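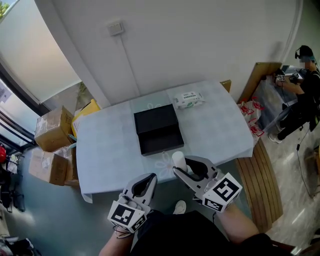 *2 min read*

**Right gripper drops tracking when it tilts – still open**

Okay, picking this up again after lunch. The short version for Lurdes, who asked: the left gripper is fine, the right one loses its pose whenever I tip it to grab something lying near the table edge. The jaws keep reporting their opening the whole time, it's only the position that goes.

I've been using the white cylinder as my test piece and the open black box as the place to put it. 40 tries this morning with the right hand, and the pose jumped in about 56 percent of them (yes, I threw out the two where I bumped the table and did them over). Same thing with the left hand, no jumps at all. I really wanted it to be the cable!

What I've tried so far:

- Swapped the right cable with the spare from the Jokance kit. No change.
- Reprinted the top marker on matte paper and glued it down flat. A little better, maybe.
- Restarted the Skilirley logger and cleared its cache. No change.
- Wiped the headset camera lens. It was filthy, so that was worth doing anyway.

Rodrigo thinks the side marker is the trouble. Each block has two, and when I roll my wrist in, the side one on the right block gets very foreshortened, so the solver flips it. I went through the log and the first bad jump is at line 1,038, right when I start closing on the cylinder. That fits his idea pretty well.

**Update, 4:30 pm:** told the solver to ignore any marker seen at less than 58 degrees of tilt from edge-on, just on the right side. Way too strict – now it drops out almost constantly. Backed it off to 40 and got a clean run, then two bad ones. Ugh.

Next up is printing a new block with the side face angled out more. Lindiwe has the file open already. If anybody at Giststead has the printer booked tonight, please shout, and don't touch the calibration on the left one!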